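PRESS RELEASE
Nov 21, 2019

Hosthorpe families hand in petition over withdrawn school buses

A petition with 2279 signatures has been handed in to the council by parents, pupils and residents who want the Stillgate school buses kept running. It asks for the decision to end both services to be put on hold until families have been properly consulted.

The two buses carry 80 pupils from the Stillgate estate to Hosthorpe High School each morning and bring them home in the afternoon. Under the present plan they will stop at the end of term. Families were told by letter earlier this month and were given no chance to comment before the decision was taken.
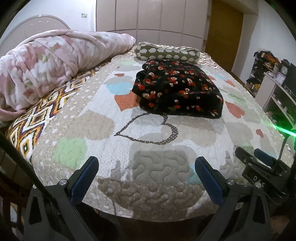 Hosthorpe Families Together was set up by parents after the letter arrived. It now includes pupils, school staff, pensioners and several local shopkeepers. The group meets in the hall on Famer Road and is open to anyone who lives on the estate or has a child at the school. Members are sewing a banner for the next public meeting. It will be quilted, with hearts in coral-orange, pale green, light blue and beige like those on the bed cover in the photograph, and the names of the bus stops stitched between them. Material can be left at the hall on any meeting night. Help with the lettering would be welcome.

The council has said that pupils who live within the legal walking distance do not qualify for free transport. The group does not dispute the rule. Its objection is to the route that has been measured, which follows Famer Road past the old goods yard. There is no pavement on one stretch, and the street lighting ends before the railway bridge. In winter many pupils would be walking it in the dark both ways.

Parents have asked for the route to be walked by council officers at the time of day when children would use it. They have also asked to see the safety assessment on which the decision was based. At the time of writing neither request has been answered.

The public service bus is not a replacement. The first one from Stillgate reaches the school after registration, and the fare for a family with several children would be more than many households on the estate can pay. Some parents have said they would have to change their working hours or give up early shifts.

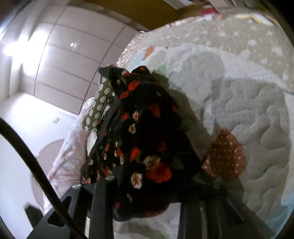 M. Grewal
Press Officer, Hosthorpe Families Together

The group is calling on the council to do 2 things: keep the buses running until the end of the school year, and hold a consultation meeting on the estate, in the evening, so that working parents can come.

It is also asking residents to write to their ward councillors before the transport budget is discussed. A sample letter is available from the hall on Famer Road, but letters in people's own words are better. Pupils are writing their own and these will be sent in together.

Meetings are held every week during November and tea is provided. Children are welcome. Anyone who needs a lift should leave a message at the hall beforehand.

Notes to editors

Hosthorpe Families Together is an independent residents' group. It has no link with any political party. Parents and pupils are available for interview by arrangement. Requests to speak to pupils must be agreed with a parent first.

ENDS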